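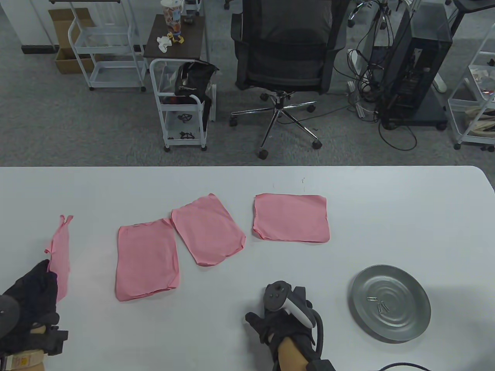 What does a small law office do when a client's case isn't worth suing over?
We tell the client that, usually in the first half hour, and we don't charge for the bad news. About a third of the people who call us need a well-written letter more than they need a lawsuit, and a few of them need a nap.

About Barredo

Barredo is a civil law office. We handle contract disputes, landlord and tenant matters, neighbor trouble (fences, trees, drainage, one memorable rooster) and claims against contractors who stopped answering the phone. We don't do criminal defense, divorce or anything involving a yacht.

The office was started by Soledad Ferreira, who had spent years at a much larger firm writing memos that were read by other people writing memos. She rented two rooms over a shoe repair shop, bought a used copier and waited. The first client came in to ask where the shoe repair shop was. He came back a month later with a lease dispute, and we still do his paperwork.

Today there are five of us, and we've moved to the ground floor of the Nurnness building, next to the elevator that is always being inspected.

Who you'll meet

Soledad Ferreira takes contracts and most of the court work. She reads the whole agreement, including the schedules, and will ask why you didn't.

Jerome Lumbao handles housing. Bring him your lease, your photos and every text message, even the ones you regret. Especially those.

Gudrun Sundqvist is our mediator. She has settled disputes between people who wouldn't share a parking lot. She is not in on Mondays, and we try not to schedule arguments then.

Prapai Thepsuriya runs billing and will explain any line on your invoice. Dexter Sebastian answers the phone, keeps the court calendar and knows which clerk's window is open.

What it costs

A first meeting is $215 and lasts as long as it needs to, within reason. If we take the case, that amount comes off your bill. Demand letters have a flat fee, quoted before we start typing. Court work is billed by the hour, in increments of 6 minutes – yes, we know, but the other side does it too.

Finding us

Suite 22, side entrance. The front door sticks in damp weather. Evening appointments are available if you call Dexter before noon, and there's parking behind the building for anyone with a small car and some patience.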